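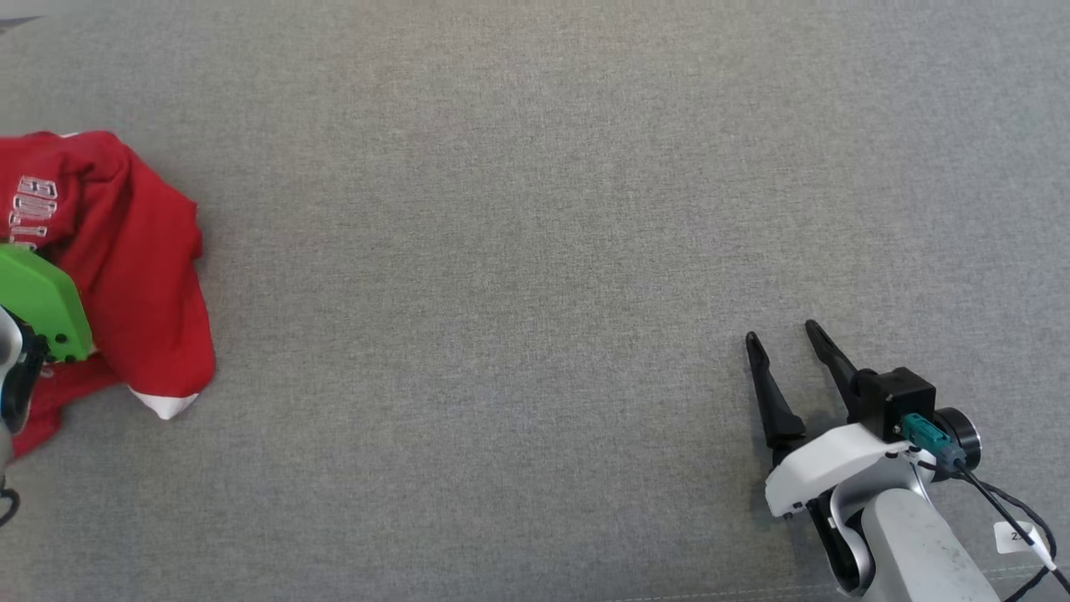
Pekutton Hall – Summer Costume Party: Pre-Opening Checklist

Last updated: July
Reading time: 2 minutes

1. Posted capacity, main floor: 400. Pass.
2. Posted capacity, Flenden Room: 100. Pass. Sign to be moved to eye level.
3. Exit doors open fully from inside. Pass – east door is stiff and should be oiled before 6 p.m.
4. Fog machine placed 20 feet from nearest smoke detector. Fail. Hundport Sound to relocate and report.
5. Stage cables taped or covered. Pass.
6. Prop weapons checked at entry. Table and tags still to be supplied.
7. Open flame: none permitted, including candles carried as part of a costume.

Items 4 and 6 must be cleared before doors open.

Sign up for the Pekutton Hall newsletter.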